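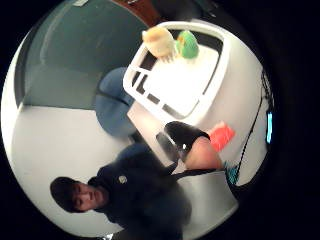
¿Hace falta saber nadar bien a crol para empezar en aguas abiertas?
Basta con nadar cómodo a braza y poder pararse a flotar sin agobio. Yo empecé así en la cala de Merno y el crol vino después.

Abro hilo con lo que he ido apuntando desde que cambié la piscina por el mar. Lo escribo para gente adulta que nada poco o que lo dejó hace años. Quien compita no va a encontrar gran cosa.

Aprendí a nadar tarde. En la piscina de Drunatari hacía mis largos, salía contento y pensaba que ya estaba. El primer día en el mar me cansé antes de llegar a la primera boya.

El cansancio venía de la respiración. El agua estaba más fría que la de la piscina, cogía aire a bocados y no lo soltaba del todo. A mitad de camino me puse boca arriba, esperé un rato y volví a la orilla.

Desde entonces entro despacio. Agua por la cintura, me mojo la nuca y la cara, meto la cabeza y soplo debajo del agua varias veces. Cuando respiro normal, nado. Los días de frío me lleva bastante más tiempo.

La boya de arrastre: cómprala de color vivo y úsala siempre. Sirve para que te vean las barcas y para agarrarte si te da un calambre. La mía va con un cinturón y una cuerda corta. A la segunda salida se te olvida que la llevas.

Las gafas que van bien en piscina pueden ir mal en el mar. Con el sol bajo, unas transparentes no me dejaban ver la punta de la cala. Ahora tengo unas oscuras para primera hora y otras claras para los días nublados.

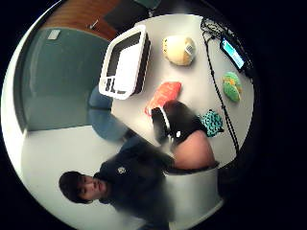 ¿Cada cuánto hay que levantar la cabeza para no desviarse?
Depende de lo recto que nades. Yo miro cada 5 respiraciones con el mar plano, y más a menudo si hay ola o corriente de lado.

Sobre orientarse: elige algo grande y alto en tierra. En Merno yo uso la torre del depósito de agua. Una sombrilla no vale, la cierran y te quedas sin referencia. Una barca fondeada tampoco, porque va girando con el viento.

Levanta los ojos lo justo, mira y vuelve a bajar la cara. Si sacas toda la cabeza se te hunden las piernas y frenas. Eso se puede practicar en la piscina mirando el reloj de la pared al final de cada largo.

Me desvío a la derecha. Lo descubrí el día que acabé en las rocas, cuando iba hacia la rampa. Respiro siempre por el mismo lado y eso tuerce. Estoy intentando alternar, con resultados regulares.

Distancias. De la rampa de Merno a la primera boya amarilla hay 200 metros. De ahí a la segunda, otros 300. Mi salida normal es hasta la segunda y vuelta. Durante meses fue solo hasta la primera, y me parecía bien.

Consejo que me dieron y que no seguí: nadar en paralelo a la orilla. Yo me iba recto hacia fuera porque me parecía más de verdad. En paralelo haces los mismos metros y puedes salir donde quieras. Ahora lo hago así si voy cansado o si no conozco la playa.

Viento. Si sopla de tierra el agua parece una balsa y es el día que menos me gusta. Sales sin esfuerzo y la vuelta se hace larga. En Milport lo aprendí en una playa con bandera amarilla a la que no hice ningún caso. Volví andando por el camino de arriba, descalzo.

Medusas: mirar en la orilla antes de entrar. Si hay alguna en la arena, pregunto a quien esté saliendo. Con licra de manga larga se llevan mejor, pero la cara sigue al aire.

Lo del neopreno lo preguntan mucho. Flotas más y aguantas más rato, pero el cuello roza. Vaselina antes de ponértelo, y luego lávate las manos antes de tocar las gafas. Me he pasado una mañana entera viendo borroso por saltarme ese paso.

De comer, poco y con tiempo. A mí me va una tostada y un plátano. El café me lo guardo para después, en un termo dentro de la bolsa, con el gorro de lana y los calcetines. En invierno el gorro de lana me importa más que la toalla.

Al salir, primero la ropa seca de arriba y después todo lo demás. Hay gente que se queda charlando con el bañador mojado y a los diez minutos está tiritando. Se charla igual de bien vestido.

No nadéis solos. Si no tenéis grupo, acercaos a los que veáis siempre a la misma hora. En Merno suele haber gente a primera hora y nadie pone pegas. Con ellos nada un hombre de 69 años que me saca media cala cada vez que salimos juntos. 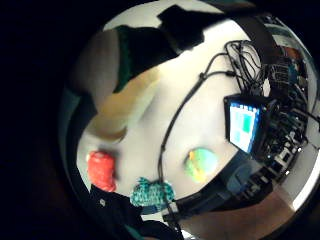

Yannick Pons responde que falta hablar de las corrientes, que en la punta de Merno tiran fuerte cuando baja la marea, y que él allí da la vuelta antes de la segunda boya.

Tiene razón y lo añado. En la punta el agua se acelera, y se nota porque miras a tierra y la torre no se mueve. Si os pasa, no peleéis de frente. Nadad en diagonal hacia la playa y saldréis un poco más abajo, pero saldréis.

Otra cosa que me preguntan por privado es si tomar clases. Yo tomé unas cuantas con Raphaël Hamel en Drunatari y me corrigió la patada, que la hacía desde la rodilla. Me habría venido bien ir antes.

La travesía de Tolentino es en agosto. Este año me apunto a la corta. Llevo desde la primavera nadando en el mar y todavía me pongo nervioso en las salidas con gente, así que pienso colocarme atrás y dejar que pasen todos.

Si alguien la ha hecho, me interesa saber cómo es la entrada al agua, si hay piedra o arena, y dónde se puede aparcar. En la web de la travesía solo viene el horario.

Actualizado el 2026-07-02 con lo de las corrientes. Si mañana el viento sigue flojo, bajo a la rampa a primera hora.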